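About Truneo

Truneo keeps records of cryptocurrency transactions for people who have to report them. Our customers are mostly private holders, freelancers paid in digital tokens, and small accounting offices that look after both. We do not sell coins, hold coins, or give advice on which ones to buy.

The company was started by Joscha Sauerland and Dirk Reuter, who had worked together on payment software at Kleinschmidt. Dirk had been keeping his own trades in a spreadsheet, and by the time it reached 2367 rows it no longer matched what his wallets said. The first version of Truneo was written to find the missing entries. Most of them were network fees.

Today the software reads exports from 52 exchanges and wallets. It matches transfers between a customer's own accounts, works out the cost basis for each sale, and produces a yearly report that can be handed to a tax preparer. Where a price is missing we mark the line and leave it for the customer to fill in.

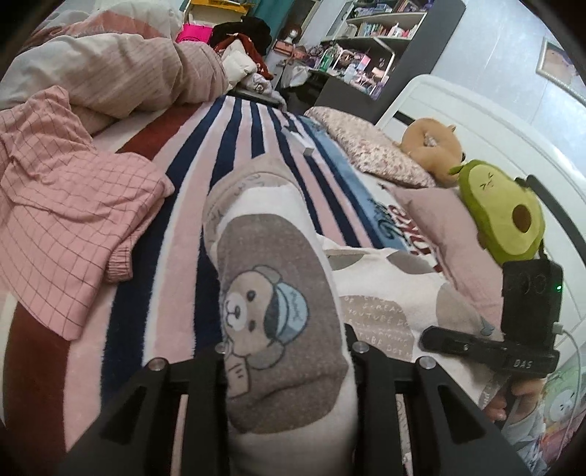 Our support desk answers in writing, between 8 a.m. and 6 p.m. Finn Rieger runs it with two colleagues. January is the busiest month, and many of the messages that reach us then were written late at night. People do this work at home after hours, some of them in bed in cartoon bear pajamas on a striped blanket, so we have kept the import screens short and every step can be saved and picked up again later.

Accounts with up to 100 transactions a year are free. Larger accounts pay one yearly fee, and accounting offices pay per client. We take no commission from exchanges and we do not pass customer data to them. Access to a wallet is read-only, and we never ask for a private key.

Adalberto Fontes is responsible for the price database and Killian Roussel for security. Our office is in Tornitz, on the second floor of the old Femstead building. Visits are by appointment. Please write to the support desk first and include your account number if you have one.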